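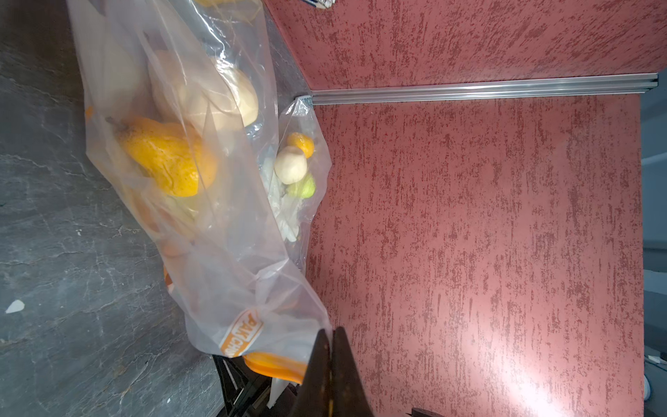
4.2 Unpacking and sorting bagged produce
Carry out this step before fitting the Ristitari crisper insert. Bags are sorted on the counter first, with any small knotted bag kept beside the large one. A pear lying on its side with the stem still on goes in as it is – do not twist the stem off. Leave the bags closed until the insert is in place.

1. Clear a section of counter at least 800 mm wide.
2. Lay each bag flat. Do not stack bags.
3. Press lightly on the film to find soft fruit. Set soft fruit aside for use first.

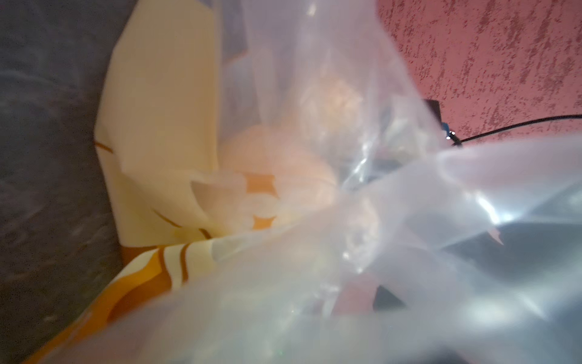 Fig. 8 – Rounded items seen through the film.

Note: Cloudy film can hide bruising. If the contents cannot be checked from outside, open the bag and look at each item.

4. Place the basket beside the bags, handle opening at the back.
5. Move items across one at a time. Maximum load per basket: 45 items or the fill line, whichever is reached first. 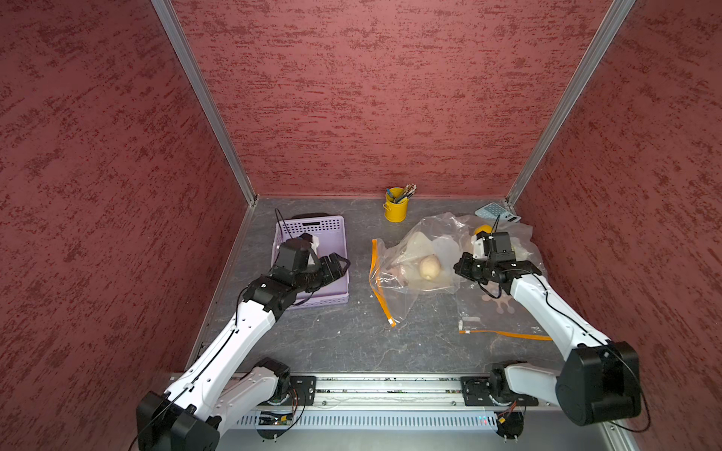
Fig. 9 – Lavender basket on the left, zip-top bag at centre.

CAUTION: Do not slide a full basket across the counter. Lift it with both hands.

6. Flatten empty zip-top bags and close the zipper strip before storing.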